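3/11/18

Encounter balance, Nondeo module, second pass. Continuing from the August notes, same house rules.

Problem carried over: the Emeck fight in the flooded crypt ends too early. Party of four at level 9, standard gear. In the first pass the boss went down before its second phase came up in most runs. Raised hit points to 355 and left armor alone. Reran the combat script, 2,000 runs, fixed seed, party always opens with the area spell.

Mean length is now just over six rounds. Second phase triggers in nearly every run. Party wipes are up slightly, almost all of them from the drain aura stacking with the cold water penalty. The stacking was never intended – the text says "additional" where it should say "instead". Fixed in the draft, not yet in the stat block.
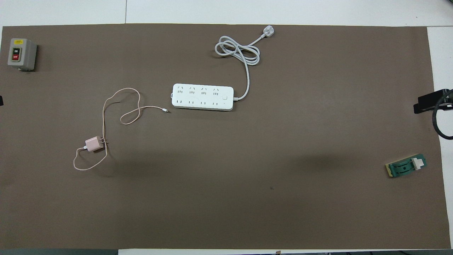 Reran with the aura fix. Wipes drop back to where they were before the hit point change. Length unchanged. Keeping 355.

Egilsson (the turncoat captain, chapter two) is a separate issue. His parry reaction has no limit per round as written, and the script was treating it as one. Changed the script to match the text and he became close to unhittable for a single fighter. Text should match the script. Proposed wording: once per round, melee only, must be holding a weapon.

Treasure total for the module comes to 2,671 gold with the crypt hoard included. Over budget by one decent item. Candidate for removal is the silver censer – no one needs it for the plot and it duplicates the lantern.

Open items:
Stat block for Emeck, aura line.
Check that Egilsson's escape still works if he is grappled. The Brolitz map has the trapdoor on the wrong side of the hall, so distances in that room are off by 10 feet.
Script does not model fleeing. Minions currently fight to zero, which overstates damage taken in chapter one.
Rerun chapter one after that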